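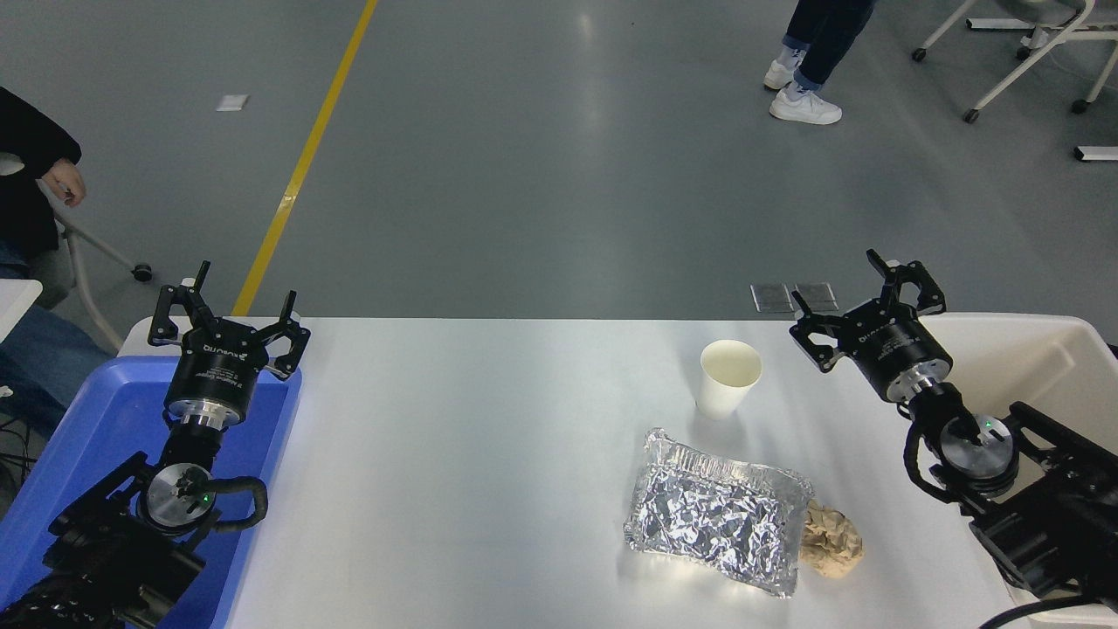

My brother-in-law Cormac bet me forty-eight dollars that a machine would bus a table before I retired, and since I was planning to retire in March, I took the bet so fast I spilled my tea. I've been clearing tables at the Dullach cafeteria since before he could shave. So on my day off he drove me over to Plimau, where he works, and sat me down to watch. They'd set out what you'd find after any lunch: a paper cup, a foil tray with the foil still over it, a balled-up bit of brown paper shoved against its side. Blue tray at one end, big white bin at the other. Two black arms with their claws wide open. I could have had it done in two seconds, and I said so.

"Give them a minute, Nuala," said Cormac.

I gave them three. The right arm went for the cup and squeezed, and the cup folded up like a bad hand of cards. Then it held the thing over the bin, very solemn, and would not let go. Ita, the young one at the keyboard, typed something. It let go. The cup missed.

"That's pretty close," she told me.

"Close is on the floor, love," I said.

But then the left one went after the paper ball — and I don't know why I leaned forward, but I did. It came down slow, nudged the ball, stopped, and tried again from the other side. My first week at Dullach I dropped a whole stack of plates in front of old Mr. Keogh, and he just handed me the broom and went back to his soup.

It got the ball. I clapped! Cormac held out his palm for the money.

"There's still the foil," I said, and pulled my chair in closer.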